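Student Project Report
Course: Electrical Installation Practice II
Project title: Choosing and preparing a plastic junction box for a small garden workshop
Prepared by: Asif Sethi
March 2026

1. Why I chose this subject

In our second term every student must take one common part of a house installation and study it from the beginning to the end. Many of my classmates chose switches or breakers. I chose the junction box. Before this course I thought a box is only a box, and I gave it no attention. Then in December I helped my uncle in Sirnville to repair the light in his garden workshop, and we found that the old box was cracked at two corners and the cable went in through a hole much too big for it. He asked me to make a plan for a new one. This report is that plan, together with the things I learned when I compared boxes at school.

2. What the box must do

A junction box protects the place where cables are joined. It must keep fingers away from live parts, it must hold the cables so they do not pull on the connections, and it must stay possible to open later, when a person has to find a fault. In a garden workshop there is also dust from sawing and damp air in winter, so the cover and the cable entries are as important as the box itself.

The workshop has one light circuit and one socket circuit. The socket circuit is for 16 amps. My uncle wants to add a second socket near the bench, and I planned the space in the box for this, although he may not do it this year.

3. Box types I compared

I looked at two catalogs from our school library, Pulura and Troncoso. Both have plastic boxes in light gray, with round knockouts in the side walls. A knockout is a circle where the wall is made thinner, and you push it out when you need a cable entry. I like this system because the holes you do not need stay closed.

The first type I compared has a plain cover with four screws. It is the cheapest and it closes well, but for every inspection you must remove all the screws, and in a dark workshop one will surely fall on the floor. The second type has a clear lid on hinges. It costs more. With a clear lid you can look inside without opening, and the lid cannot be lost. For a person like my uncle, who puts things down and forgets where, I think this is the better choice.

4. Preparing the box

I wrote these steps after practicing on old boxes from the training store.

First decide where each cable will enter, and mark the knockouts with a pencil. Put the box on a firm table and open it fully. Hold it with one hand on the rim and push out the marked circle from the outside, using a screwdriver with a flat blade and a light hammer. Do not hit in the middle of the circle. Hit near the edge, then bend the piece until it comes away. Clean the edge with a small file.

On my first attempt I used too much force and the crack went past the circle into the wall. Our instructor, Mr. Pettigrew, told me that cold plastic breaks more easily, and that I should bring the box inside before I work on it. My second box was good.

After this the cable glands are fitted and tightened by hand, then a little more with a wrench. The gland must match the thickness of the cable. I made a mistake here also, because I measured only one cable and believed the others were the same.

5. Cost

The clear lid box, the glands and the connectors came to 874 in my price list, in our local money. My uncle gave me a limit of 2,000 for all materials, so there is enough left for the new cable and clips. I bought nothing before the plan was approved.

6. Pictures

Gray junction box on the work table
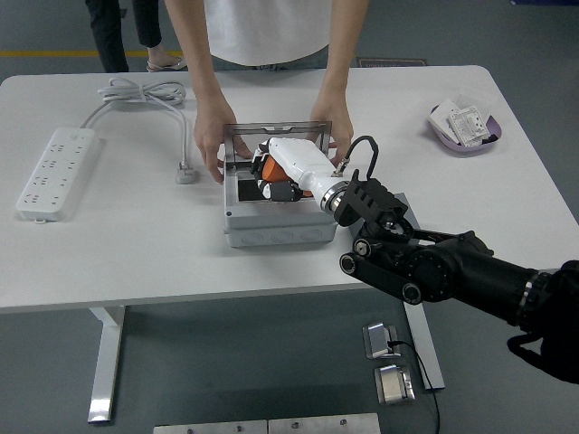
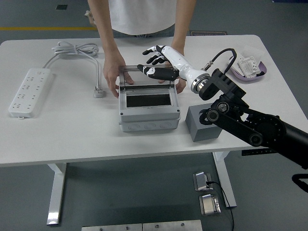 7. Comments received

Barrett Pettigrew wrote that the comparison of the two lids is fair, but I should say more about sunlight, because a clear lid can turn yellow after some years if it is near a window. He asked me to check on which wall the box will be mounted. He also wants to see the diameter of every cable in a table, and the name of the gland that goes with each one, before he signs the plan. About the file he disagrees with me: for a thin wall he prefers a sharp knife, pulled toward the inside of the box.

I have asked my uncle to measure the distance from the window to the door post. The cable table will be added as page 13.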